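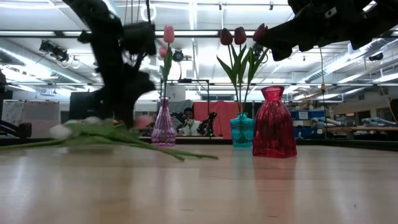

配图：紫瓶两枝粉的，青瓶三枝暗红的，红瓶暂缺

三个玻璃花瓶配仿真郁金香，怎么插才不像样板间？

Hanyu Qiu 发布于 家居与收纳 浏览 1023

先交代背景。五月搬的家，餐桌是浅色木头的，漆面亮得能照人，光秃秃摆着实在心虚，于是买了花瓶，一口气三个颜色：紫的、青的、红的。当时在店里觉得“撞色很高级”，回家以后觉得高级的可能是店里的灯。

花是仿真郁金香，白、粉、暗红都有。真花我养过，结局就不提了。

目前的进度：紫色那只瓶口窄，放了两枝粉的，一高一低，自我感觉还行。青色那只矮，放了三枝暗红的，自己就散开了，像三个人合影时各看各的镜头。剩下白的和粉的还躺在桌上，大红瓶空着，我对着它坐了20分钟，喝完一杯茶，毫无进展。

想请教几件事：红瓶子最大，瓶口又是外翻的，剩下这些全塞进去会不会很蠢？青瓶是透的，杆子底下黑乎乎的几截看得清清楚楚，有没有办法遮一遮？还有，三个瓶子是排一排好，还是错开好？

预算基本没有了，都在瓶子里。

Muchen Qian
获赞 202 · 楼主已采纳

先回答最要紧的：红瓶子放白花，粉的别放进去。红玻璃已经够热闹了，再加粉色，整张桌子像在办喜事，还是没跟你商量过的那种。

具体做法。仿真郁金香的杆子里一般有铁丝，插之前先一枝一枝掰。别掰成直角，用拇指顺着杆子慢慢捋，捋出一点弧度，花头略微低下来。真的郁金香插两天就会东倒西歪，假花最露馅的地方就是个个站得笔直，像在等领导讲话。叶子也要掰，压在包装里的叶子都是贴着杆的，往外翻一翻，有一两片搭在瓶口上最好。

大瓶子的麻烦在于肚子大，花进去会往四面倒。你这只脖子是收进去的，算运气好，花杆会卡在脖子那里。要是还倒，用透明胶带在瓶口拉个井字格，从格子里插，叶子一盖就看不见了。胶带贴之前把瓶口擦干净，我有一次没擦，半夜听见桌上哗啦一声，以为进了贼。

杆子底下露出来的问题，两个办法：一是剪短，让它悬在瓶颈下面一点，别戳到底；二是往瓶里倒点水，有折射，看着就像那么回事。不过有铁丝的泡久了要生锈，水会变成茶色，所以我自己是剪短派。剪铁丝请用钳子，不要用厨房剪刀，我家那把Gremik就是这么退役的。

摆法上，错开。高的靠后，矮的往前，三个瓶子别等距。至于剩下的粉花，紫瓶里可以再加一枝，再多就挤了。

Roy Holroyd
获赞 20

我不同意楼上剪短的说法。剪了就回不去了，以后想换个高瓶子，只能看着一把短杆子后悔。可以把杆子末端往回弯一段，长度照样变短，哪天反悔了再掰直。弯过的地方会有点印子，反正在叶子底下，谁会趴下来检查呢（我岳母会，但她属于特殊情况）。

另外说一句，彩色玻璃放在亮面桌子上，瓶子下面会拖一条有颜色的倒影，这东西挺好看的，别在底下垫杯垫，更别铺桌布。我在Vullholm买过一块亚麻桌旗，铺上去以后三个瓶子立刻像放在超市货架上，现在那块桌旗归猫了。

红瓶空着其实也不难看。瓶身一条条竖纹，光打上去够看了。手痒的话放一枝，就一枝。

Naledi Naidoo
获赞 2

买真花吧，菜市场收摊前很便宜的。

Hanyu Qiu（楼主）回复

统一回复一下。白花决定进红瓶，杆子先弯不剪，给未来的自己留条后路。井字格听起来像手工课，但我会试。

楼上说买真花的朋友，请回去看正文第二段。

还有个小问题：假花落灰怎么办，能不能直接冲水？

Muchen Qian
回复楼主

布面的别冲，容易掉色，用吹风机冷风挡对着吹，去阳台吹。手感软、有点凉的那种胶皮材质可以用湿布擦。分不清就先拿一片最不起眼的叶子试试，它不会有意见。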